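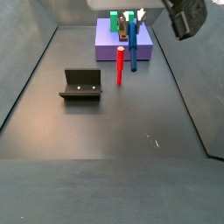 Réka Somogyi wants one more go before lunch. She's already done more of these than anyone else at Filtville, and she's still fussy about how each one starts, so I pull up a stool and shut up for a bit. The job is simple enough to say out loud: steer the arm by hand, move one thing, stop, save it, and do it again until the computer has seen enough to have a crack by itself. Doing it neatly is another story. With the red and blue cylinders standing so close together and green blocks behind them up on the purple platform, those two white fingertips don't have a lot of room to play with. Réka calls this "the crowded end of the day" and she says it with real fondness!

I'd driven out on a grey Monday expecting something slicker, I'll admit. What I got was a warm room, a kettle that takes forever, and a running tally on the whiteboard that said 2,420. Each one of those is a single recorded attempt, somebody's hands on the controls from beginning to end. Kornél Szénási, who started the project with Réka, rubbed the number out while I was there and wrote in a bigger one, then stood back to admire it like a bloke who's just mowed his lawn.

"People ask why we don't throw out the clumsy ones," he told me. "We do throw out some. But if you hesitate and then fix it, I want that. It needs to see what fixing it looks like."

They've got six people taking turns, in stints of two hours, and everybody has a style. Emília Oravec goes in slow and high and comes straight down. Junaid Ghauri sweeps in from the side (he played a lot of video games, he says, and is not sorry). Kornél reckons he can pick who was driving from the first three seconds of a recording, and I tested him, and he was right often enough to be annoying about it.

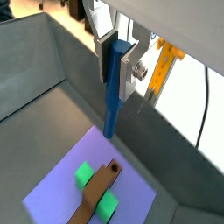
The thing I kept coming back to was how different the job feels from the arm's side. Réka let me sit with the close-up view for a while, and I lost my bearings almost straight away. From up there the brown stick lies right over the green block, so you get a bit of green on one side and a bit on the other, and the blue finger pointing down at the mat looks enormous. Is that one block or two? I knew the answer and still had to think about it. The computer gets no such help — it has the pictures and whatever the person driving did next.

Then it was my turn. I was dreadful. I overshot, backed up, overshot the other way, and Junaid very kindly looked at his phone. Réka saved the recording anyway and typed "guest" beside it. They're hoping to hand the controls over to the computer for a proper trial in May, and I've asked to come back for it. Kornél says I can bring biscuits.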